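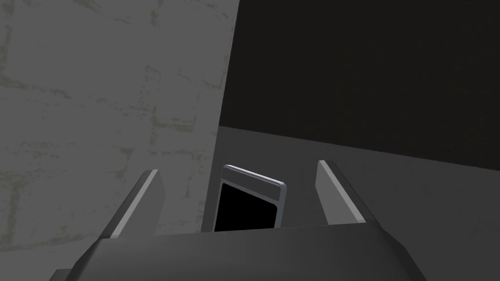 A rectangular device between the fingers of a simulated gripper, rendered in Nerkau. Credit: Brernden

Brernden has opened orders for Nerkau 2, the second release of its simulation package for two-finger gripper work. The software lets integrators rehearse pick, hold and place routines on a virtual cell before any hardware is booked, and records the view from the wrist along with joint positions and finger opening. It goes on sale in March, with a trial licence available now that runs for 14 days.

The company, which has its development office in Stumley, sells Nerkau mainly to small automation firms and to in-house teams that handle consumer electronics, parcels and spare parts. The first release was limited to fixed bench layouts. Version 2 allows walls, floors and obstructions to be placed freely, and the wrist view is now rendered with proper shadowing instead of the flat, even light used before.

That change matters more than it sounds. Several users of the first version found that routines tuned in the simulator became unreliable when the arm reached under a shelf or machine guard, where a real camera loses most of its contrast. Nerkau 2 treats lighting as part of the cell description. Lamps can be moved, dimmed or switched off between runs, and a batch of runs can be set to step through a range of positions automatically.

Objects are supplied as a library and can be imported from common CAD formats. The library leans towards flat, rigid items with smooth faces, which are awkward for parallel fingers: they slip, rotate about the contact line or end up closer to one finger than the other. Mass, friction and centre of gravity can be set for each item. Screens are modelled as plain dark surfaces by default, though a customer can apply a texture if the display has to be read by a vision system further down the line.
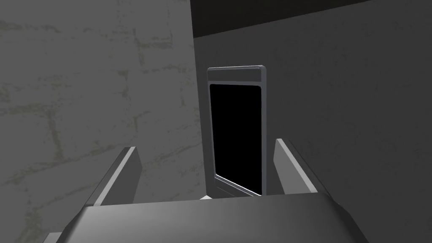 Contact handling has been rewritten. The earlier solver calculated forces at a small set of points on each finger pad and tended to let thin items creep during long holds. The new one works on the whole contact patch. Brernden says this costs some speed on older graphics cards, and there is a setting to fall back to the previous method where throughput is the main concern, for instance when generating large sets of approach moves that never reach contact.

Wall textures have also been expanded. Plain greys remain, but there are now mottled and block-patterned finishes intended to stop a vision model from relying on a clean background. The textures are fairly subdued, and anyone working in a busy warehouse setting will probably want to import their own photographs of the site.

Grippers are still a weak point in the range. The package ships with 3 models, all of them parallel-jaw types, and there is no support yet for suction cups or for fingers with more than one joint. Finger plates can be swapped for imported shapes. The palm housing can't be edited, so its outline in the wrist view will not match every product on the market. A user with a bulkier or narrower gripper has to mask the lower part of the view or accept the mismatch.

Recording is straightforward. Each run is saved as a folder holding the rendered views, a log of commands and a log of measured positions, all on a common clock. The file layout is documented in full and can be read without the Nerkau software. Runs may be replayed from any point, with a different camera position if needed, though a replay with changed lighting has to be rendered again from the start.

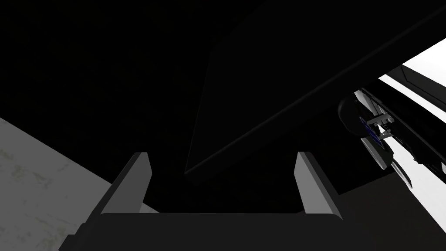 Dark cells take longer to render cleanly. With strong highlights on one side and deep shadow on the other, the default quality setting leaves visible grain, and the higher setting can take up to 2 times as long per run. The company recommends using the default for early tests and saving the slower setting for the final batch. Exposure can be locked or left to follow the brightness of the view, as an ordinary camera would, and it's worth checking which of these the real camera does before collecting anything in quantity.

The package runs on Windows and Linux. A graphics card is required for the wrist view but not for motion planning alone, and a command-line version is included for use on servers. Existing customers can open their old cell files in the new release; fixed bench layouts are converted on loading, and the originals are left untouched.

Sales and first-line support are being handled by Farkas, which already distributes the earlier version and will run installation sessions for new customers at its own premises or on site. Licences are sold per workstation, with a separate floating licence for server use. Prices have not been published and are given on request – a practice that will irritate smaller buyers, who are told to ask Farkas for a quotation before the trial period ends.

Brernden says suction support is in development and will be offered as a paid add-on. It has given no release month for it.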